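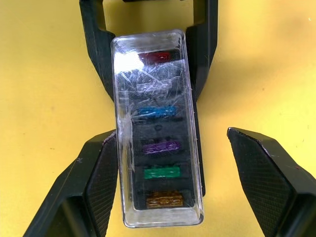
Stop hiding the retries

Most of the manipulation software I have worked with has a retry built in somewhere near the bottom. The arm goes for a part, the fingers close, the width reading comes back wrong, and the software opens the fingers, backs off a little and goes again. If the second go works, the layer above is told that the grasp succeeded. The layer above that is told the task succeeded. By the time a person looks at the results, there is a green row in a table and no sign that anything happened.

I think this is a bad habit and that we should give it up. I don't mean the retrying, which is often the right thing to do. I mean the place where we put it and what we allow it to report.

I came to this view slowly. At Skurkden we had a small-parts job that ran on a task runner called Wike, which we had written ourselves over a couple of years and were fairly proud of. Wike let you wrap any step in a retry with one line. Everyone used it. In March we were asked why the cell had become slow, and the success figures said it was fine: 99 per cent, the same as the month before. It took somebody adding print statements to the grasp routine to find that a run of 178 picks had needed a second or third go far more often than anyone would have guessed. The camera calibration had drifted. The retries had been soaking it up, each one costing a few seconds, and the number on the dashboard had not moved at all.

The usual defence is that the robot did the job, so what is the problem? I have some sympathy with this. If you are running a line, a part in the right slot is a part in the right slot. But the people who write the software are not in that position. We need to know how the part got there, and a yes or no at the end is too little to work from. Two systems can have the same success rate while one of them is steady and the other is a week from falling over.

There is also the matter of what a retry assumes. It assumes the world after a failed attempt is much the same as the world before it. With a large box on a bare floor that may be true. With a blade fuse going into a slot it often isn't. A fuse that was upright is now leaning. A tray has been pushed a few millimetres. The second attempt uses the pose from the first look, unless somebody remembered to ask for a new one, and in my experience somebody usually meant to.
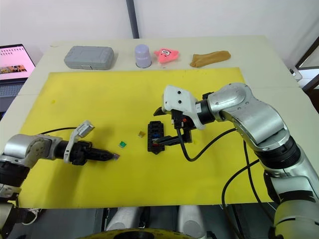 Planners make this worse, because what they know about the cell is whatever we told them on the day we set it up. Ours had the table, the arms, the mat and the tray as neat solid shapes. It had no cables. On a real bench the cables are as much a part of the cell as the arms are, and one of the black ones on the right-hand arm loops down in front of the fuse tray and back up again. A collision check against a model without that loop will pass every time. If the cable does touch the tray, the planner has no way to say so, and the failure turns up later as a bad grasp, which then gets retried.

You can model cables, up to a point. Altow, the planning package we moved to afterwards, lets you add a soft keep-out volume and grow it with the arm's reach. It works well enough and it makes some motions clumsy. I would still rather have the clumsy motion. But I don't believe the answer to every gap in a model is a bigger model. There will always be something on the bench that nobody typed in. What the software can do is be plain about its own surprises, and a failed first attempt is the cheapest surprise it will ever get.

So this is what I would ask for. A retry should be a step in the task like any other, with its own line in the log, its own start and end time and its own camera frame saved. The frame should be taken after the failure and before the fingers open, which is a fiddly moment to catch and the only one that shows you what went wrong. The result passed upwards should carry the number of attempts, and the success rate on the dashboard should be split so that first-time successes have their own column. If a step needs more than 2 attempts as a matter of routine, the run should be marked as something to look at, even when every part ends up where it should.

The cost of this is real. The logs get bigger. Clerkora, the viewer we use for going through runs, got noticeably slower to load once we kept a frame for every failed grasp, and we had to throw away the older ones. The figures also look worse. When we split ours, the first-time rate was a good deal lower than 99, and there was an uncomfortable afternoon explaining that the robot had been doing this all along. Some people wanted the old number back. I understood why, as they were the ones who had to present it.

I have heard it said that learned policies will do away with the question, because a policy that has seen enough demonstrations recovers on its own and there is no separate retry to log. I find that more worrying. When a person demonstrates a task and fumbles it, the fumble goes into the data along with the fix. The policy then fumbles and fixes in one smooth movement, and there isn't even a line of code to put a print statement next to. You would have to find it from the gripper signal, by looking for closes that were followed too soon by an open. We have a rough script that does this. It misses some and it flags a few things that are perfectly good regrasps, and I still run it on every batch.

Wike still has the one-line retry. We changed it so that it won't run without a label saying what failure it is there to handle. About half of the old ones were removed when people had to fill that in.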